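Household Skills 1 – Handout 8
Clearing down and sorting the kitchen table
Notes by Dariusz Jakubowski

Picking up where we stopped. You have the zones sheet already (if not, spares in the tray by the door). Bring it every time please, we write on it.

Vocabulary first, quickly:

Clear down – everything off the surface, no exceptions, before any wiping.
Home – the one place a thing goes back to.
Holding basket – open basket for things whose home is somewhere else. Emptied at the end, always.
Orphan – thing with no home yet. Gets a label or gets thrown out.

Most people skip the clear down and wipe around stuff. You get a ring round every jar and the crumbs move six inches to the left. So, surface bare, then look at it.

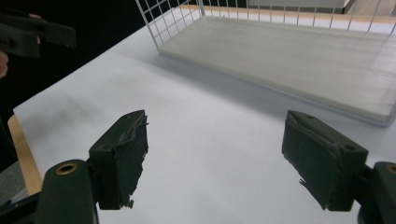
Table surfaces. A pale top is the easiest kind to learn on, everything shows. Get your head down low and look across it with the light behind, not straight down. Smudges you'd miss from standing come up at once – the gray ones out in the middle of a white top, for instance, the kind that hide in the shadow of whatever is over the table. Then go to the border where the white stops and the light wood trim starts. Crumbs collect along any join like that. Dry cloth first along the trim, then damp, wrung out hard. Don't let water sit on wood. Work from the far side toward yourself, and fold the cloth when a face is dirty. Eight faces if you fold it in half and half again and use both sides, we did this in class.

Spray goes on the cloth. Not on the table.

Order of work (copy this onto your zones sheet):

1. Food that has to be cold – first, straight to the fridge
2. Lidded containers – check the lid, check the label
3. Dry goods
4. Anything dirty to the sink
5. Non-food (post, keys, chargers) into the holding basket
6. Wipe, edges last
7. Empty the basket

Number 5 and food do not share a basket. Two baskets if you have to. Keys are filthy.

Container rules from the Hourani reading, short version. Clear or frosted sides if you can get them. Lid fits with no corner lifting. Label on the front face and near the top, so it can be read over the rim of a basket or shelf. Put the tall one at the back. Most of you wrote labels on the lid in the last exercise and then stacked the containers, so all of the labels were covered up. Redo those.

Homework reading is p. 144 in Hourani, the section on baskets. Page 13 of the course pack has the same table in smaller print. The Graker chapter is optional and rather long.

Baskets: wire or solid? Wire wins for the fridge and the table, air gets through and you see what's in there from the side. Solid wins for anything small, pens and clips go straight throuhg a grid. Line the wire one with a folded towel if it's bottles with narrow bases.

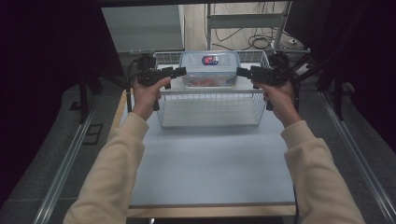 Cisham, 7th September

Session notes, Saturday group. Loading a basket from the back.

Translucent container with the clear lid goes in toward the back of the white wire basket, label facing out. Front stays free for the next thing. You can tell there's something orange-red low down in it without opening, but you can't tell what, and that is what the label is for. Frosted plastic gives you color and level and not much else.

Hold the basket at the rim with both hands when you carry it. One-handed it tips and the back row slides forward. Set it down flat, don't drag it over the wood edging.

Questions that came up –

Date on the label or just the contents? Both. Contents first, bigger. Date is the day it was cooked, not the day you moved it to a new box.

How full? Below the rim for anything that stacks. A tall container poking over the top is ok if the basket lives on an open shelf.

Do the baskets need washing? Yes. Once a week in warm soapy water, a soft brush for the corners where the wires cross. Dry upside down on a towel. Fikau handout has a drawing of this, I will recopy it, last batch came out too faint.

For next time: pick one surface at home, clear it down completly, write up what was on it under three headings – had a home, needed a home, went in the bin. Half a page. Don't tidy beforehand, I'd like the real list.

We meet in room 397 again. Bring a cloth and one lidded container, empty and clean. Cloths get swapped at the end so don't bring a good one.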